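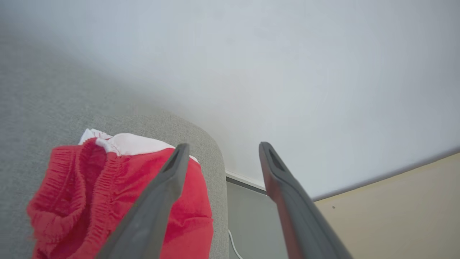
2025-01-27

Police blotter, quick version, more when we get the full log

Two break-ins overnight at the Groma storage units off Ríos Street. Both locks cut. One unit had tools in it, the other the owner is still going thru. No arrests yet. Police want to hear from anyone who drove past the back gate between midnight and 5.

Also a hit and run in the Kuvaline parking lot, parked car, rear door caved in. Driver left before officers got there. Dark pickup, partial plate only, they're not releasing it.

Hiklow Bridge: one lane stays closed after the crash. No serious injuries. County says the guardrail wont be replaced until April so expect the flaggers at rush hour till then.

Fine for passing a stopped school bus is now 416 dollars, up 100. Officers will be out on the bus routes all week.

Tips go to the front desk at the station, you dont have to give a name.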